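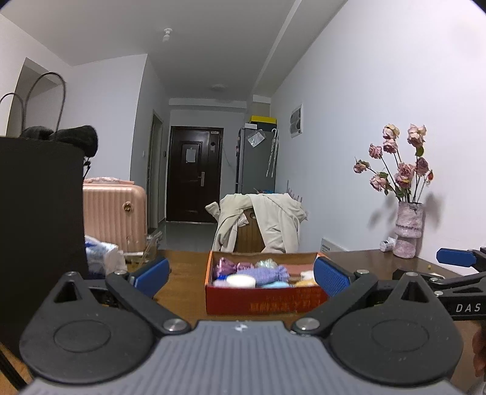
Why does so much clean cardboard end up in the trash in student housing?
Mostly because the recycling bins are farther from the rooms than the trash bins, and because residents are unsure which kinds of cardboard are accepted.

Cardboard Disposal in the Rivon Residence Hall, Seston
Final project report, Environmental Studies
May 2019

Background

The city of Seston collects paper and cardboard together. Material from the west side of the city, including the campus, goes to the sorting yard at Prostberg. Bales from the yard are sold to paper mills, and the price depends on how clean they are. Grease and food are the main problems. Damp cardboard is also marked down, and a load that has been rained on may be turned away.

Rivon is the largest hall on campus. Every floor has a trash room, but there are no recycling bins upstairs. Cardboard has to be carried to the bins behind the loading dock, which are reached through the laundry area. We wanted to know what residents do with their boxes and whether a small change in bin placement would make a difference.

Method

We used a short paper survey and a bin check. The survey was left in the mail room with a return box. It asked where residents put shipping boxes, cereal and snack boxes, and pizza boxes, and whether they flattened them first. It also asked how often they went to the loading dock for any reason.

For the bin check we placed a labeled cardboard bin in the trash rooms on 2 floors for 21 days. The other floors stayed as they were and were used for comparison. We looked in the trash rooms every evening and noted whether there was cardboard in the trash, in the new bin, or on the floor. We did not weigh anything. The hall office asked us not to open tied bags, so cardboard inside them was missed.

Results

On the floors with the new bins, shipping boxes mostly went into the cardboard bin after the first few days. On the other floors they were usually left standing next to the trash. Small food boxes changed less. Many residents have a single wastebasket in the room and empty it all at once, so small boxes go out with everything else.

Pizza boxes went the wrong way in both directions. Some greasy ones were put in the cardboard bin, and some clean lids were thrown away. Survey comments showed that many people believed any box with colored printing had to go in the trash. Seston accepts printed cardboard as long as it has no plastic coating.

Flattening was the weakest point. The bins filled quickly with boxes that had not been broken down, and once a bin looked full, people went back to using the trash.

Cost

The hall office gave us an estimate of $2,000 to put cardboard bins on all floors, including signs and wall brackets. Emptying them would add to the work of the cleaning staff. We do not have a figure for that. We also asked Esteban, the hauling company that serves the campus, whether a cleaner load would lower the pickup fee. The fee is set by the number of pickups, so it would stay the same unless the trash dumpster could be emptied less often.

Limits of the study

The test period included move-out preparation, when residents throw away more than usual. The survey was voluntary, and people who care about recycling were probably more likely to fill it out. We also had no earlier bin checks to compare with.

Recommendations

1. Put a cardboard bin in each trash room, next to the trash and at the same height.
2. Use a sign that shows how to flatten a box and says that printed cardboard is accepted.
3. Tell residents to tear off the clean lid of a pizza box and throw the greasy part away.
4. Repeat the bin check in the fall term, when move-in brings in a large number of shipping boxes.

The blank survey form and the nightly check sheets are attached as appendices. The bins used in the test will remain in the hall until July, when they go back to the campus storeroom.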